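Waline Mask — README

Reading time: 3 min

Waline Mask is a plug-in and command-line tool for cutting subjects out of still pictures. It takes a layered or flat file and writes an 8-bit or 16-bit alpha mask. It does not retouch, relight or fill backgrounds. Those steps belong in the host editor.

## Status

Stable for flat files. Layered files work, but adjustment layers are merged before the mask is computed and the original stack is not restored on export. Keep a copy.

## Install

Unpack the archive into the plug-in folder of the host editor and restart it. For the command line, put the `waline` binary anywhere on your path and run:

 waline check

The check loads the model, masks one small built-in file and prints the memory used. If it stops at "no device", the tool falls back to the processor. Masks will be the same, only slower.

## Basic use

 waline cut input.tif --out mask.png
 waline cut input.tif --out mask.png --feather 2
 waline batch ./in ./out --keep-names

`--feather` is in pixels and is applied after the edge pass. Fractions are allowed. Values over 10 are accepted but tend to leave a pale line on dark backgrounds.

`--keep-names` overwrites files in the output folder without asking.

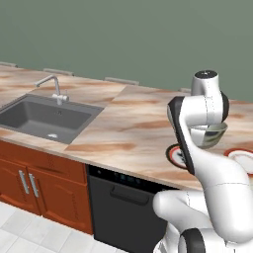
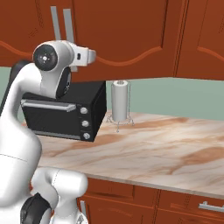 Tullio Messina

## Edge pass

The first mask is computed at reduced size. The edge pass then goes back to full size and works only in a band along the border of that mask. The band is 40 pixels wide by default and can be changed with `--band`. Long loose hair usually needs a wider band. Product shots with clean outlines can use a much narrower one, which saves time.

If the first mask misses a part of the subject completely, the edge pass will not bring it back. Use `--hint` with a rough brush layer instead.

## Test set

The test set, Gasach, holds 568 stills with hand-drawn masks. Dayana Cortés drew the hair and fur masks and wrote the drawing rules in `docs/rules.md`. The files are split into 9 groups by subject type. Scores are reported per group — a single average hides the weak ones, mostly glass and netting.

Gasach is for testing only. Do not train on it. The test script compares file hashes and refuses to run if it finds a match in the training folder.

## Known problems

- CMYK files are converted to RGB first. Embedded profiles are read but not written back.
- Motion blur is treated as background more often than it should be.
- On very wide panoramas the left and right edges may not meet. Pad the file before cutting.
- The preview window in the plug-in shows the mask before feathering.

## Reporting a bug

Attach the log, the command and the smallest file that shows the problem. Reports without a log are closed after the November cleanup.

We use cookies to remember your settings. Accept | Manage

Related

Mondby color profiles: setup notes
Batch export from layered files
Valdovinos brush pack, change log
Gasach drawing rules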